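Progress report to the Amini fund, second period
Covers: sorting and storage of the small-bottle stock (nail polish), Renwood site
July 19, 2002

The short version is that the work is moving and I am less sure than I was in the first report that the method is right. The fund asked for plain reporting, so the doubts are in here along with the numbers.

## Where we stand

The lot that came over from Zeslow was listed as 2713 bottles. We have sorted 820 of them by color family and put them away in baskets. Another 664 have been pulled out as not worth keeping: dried up, separated past shaking, or with a cap that no longer comes off by hand. The rest are still in the cartons they came in, and the cartons are stacked against the back wall in no order I can discover.

The plan called for half the lot to be sorted by now. We are short of that even if the rejects are counted as sorted, and I don't think they should be. A bottle in the discard pile has been handled and judged, but it isn't stock.

## What the color system was supposed to do

The proposal said that one person could pick up a bottle, match it to a family, and set it in the right basket in a few seconds. For reds and blues this holds up. For everything pale it does not. Milky pinks, creams and light lilacs all look alike under the overhead lights, and the same bottle has gone into two different baskets depending on who had it. I rechecked one basket marked "nude" and found lavender in it.

The first guide we wrote had people go by the cap. I argued against this at the time and would like that noted. Plenty of the caps are black whatever the polish is, and a colored cap is only a help if it agrees with what is in the glass. We dropped the cap rule after the first few cartons. Everything sorted under it had to be gone through again, and those hours are in the labor line of the budget sheet.

## Table and baskets

The worktable is good. It is a light wood top, wide enough to spread out a batch, and a spill shows up on it right away. My complaint is with how bottles are put down. Lying on their sides they roll, and they take up more room than they need. Standing them up is better for reading the color through the glass, but the taller caps make the small ones tippy and people give up on it by midmorning.

The small plastic baskets hold less than the supplier sheet from Nenmont led us to expect. Once bottles of different shapes are mixed, the square ones sit badly against the round ones and the basket is full well before it looks full. I have not ordered more. I would like to see one full carton go through without trouble before we spend again.

## Labels

Still not settled. The paper labels curl on the curved glass. Labels on the caps stay put, but caps get swapped when bottles are opened for checking, and then the label is worse than having none. For now the basket carries the label and the bottle carries nothing. It is a weak arrangement and it depends on bottles going back where they came from.

## Spending

Within budget for the period, mostly because we bought very little. The shelving money is untouched. I would rather hold it than put up shelves sized for baskets we may replace.

## Next period

- Go through the pale colors again, in daylight, with one person making the call.
- Sort by the polish in the glass only. The cap is to be ignored.
- Open no new cartons until the "nude" and "lilac" baskets have been checked.
- Decide on shelving in December, once we know how many baskets there will be.

I have been told the pace will pick up once everyone is used to the families. It may. I heard the same thing at the start of this period, and the count for the last stretch is no better than the count for the first.

## Sorting table
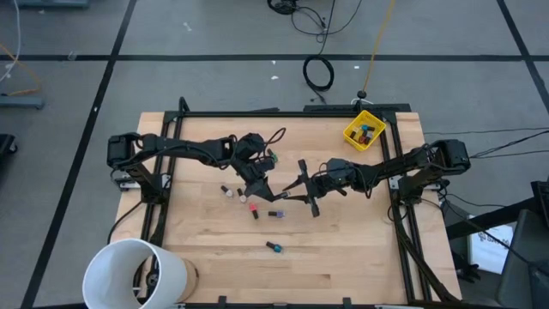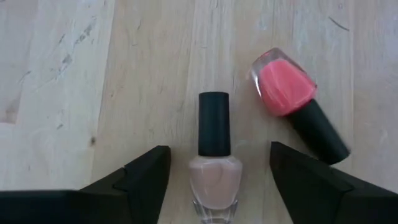 Small bottles on the wood tabletop, in all three. 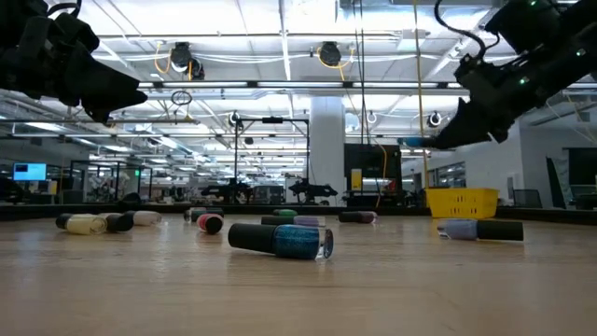
**Will the full lot be sorted by the end of the grant?**

Only if the pale colors stop coming back for a second look. At the present rate we will finish the reds, blues and darks, and the rest will need either more hours or fewer families. My preference is fewer families – one for all the pale shades, split later if anyone turns out to need it.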